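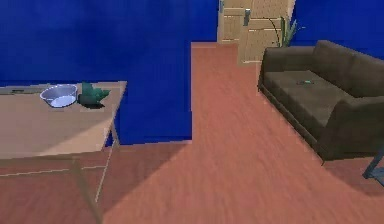

Brandside shared workshop, Lovville — Oct 23, 2023

OK, the house loads! Took most of the evening, and the first three tries gave me a floor with no walls, but it's a proper place now — blue walls, brown sofa, the table with the metal bowl and the little succulent, and a clear strip of floor going back to the door. I know the real Vaněk is still on the bench with its left wheel off, so all I can drive is the sim one, but I'd much sooner bump into a rendered sofa.

Notes before I forget them. The scene is from the Plutemura pack, the small house. I left the furniture where it was. The view height is set to 72 cm, same as the mast we cut last month (Tiziana Valentini, if you're reading this, yes, I measured from the floor and not from the deck this time). From up there the tabletop reads nicely but the table legs are thin and pale and the planner doesn't like them at all. It sees the back one, loses the front one, finds it again. I bumped the obstacle padding to 10 cm and it quit trying to cut the corner under the table.

The teal-green thing on the sofa seat is going to be my first "go look at that" target. Remote, card, whatever it is, it's small and it sticks out well against the brown. The succulent is too easy.

Then I drove over to the bathroom, mostly to see whether it would fit through the French doors. Both leaves open, so there's plenty of room on paper. The trouble is the glass. All those greenish panes with the brown strips between them, and the depth filter can't make up its mind if a door is a wall or a fence. The right-hand one is the worst from where I stopped. And the boards have a bright shiny patch right in the opening that the floor detector keeps calling an object. Same bug as the wet spot by the real sink at Brandside, I'd bet money on it.
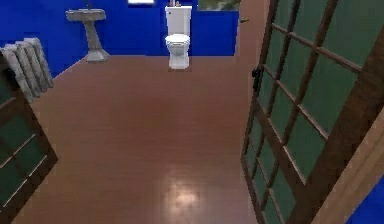

Glass and glare, what I tried

Turned off reflections: the phantom object goes away. That's cheating, so I turned them back on.

Marked the door leaves as solid by hand in the map: works fine, but then the map is wrong as soon as someone moves a door. Leaving it in for now with a big ugly comment.

Had it compare two views before it believes in anything on the floor. A reflection slides when you move and a box doesn't. This looks like the one to keep. It ran 54 passes at the doorway, and I still need to go through the log and mark which stops were real. Log is 517 lines, coffee first.

The toilet and the pedestal sink gave no trouble, by the way. Big plain shapes, plenty of floor in front.

Last stop was the blue room with the orangey table and the gray-teal hose. I love that hose and I hate it. It swings up past the shelf and back down toward the little gray dome, and I can't tell from this angle if the two are joined or just close. The planner thinks the loop is an arch it could put the arm through — no! Arm stays folded near that table until I've fenced off the whole curve. The black cup (I'm calling it a cup) is fine as a grasp target once that's done.
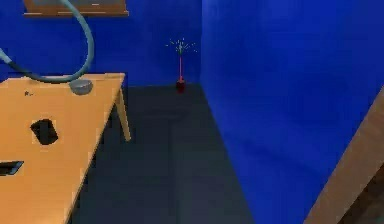 Lovville, November

Picking this up again. Fenced the hose with a chain of fat spheres, ugly but quick, and the arm goes around it now. The two-view check is merged. I still haven't sorted the table legs, and the padding is making the bot too shy in the corridor, so maybe two values, one for furniture and one for walls?

Wheel is back on the real Vaněk. It squeaks. Tiziana wants to shim the hub, I want to swap the bearing, and we have parts for neither, so it's on the shopping list along with more M3 screws and a new tape measure.

Next session: load the hand-marked doors from a separate file.

Recent entries
Cutting the mast (again)
Left wheel, part two
Battery tray that fits
Getting Plutemura to run on the old laptop

Notebook > Shared builds > Vaněk > Sim house

Contact the bench | © Brandside workshop, Lovville | Back to top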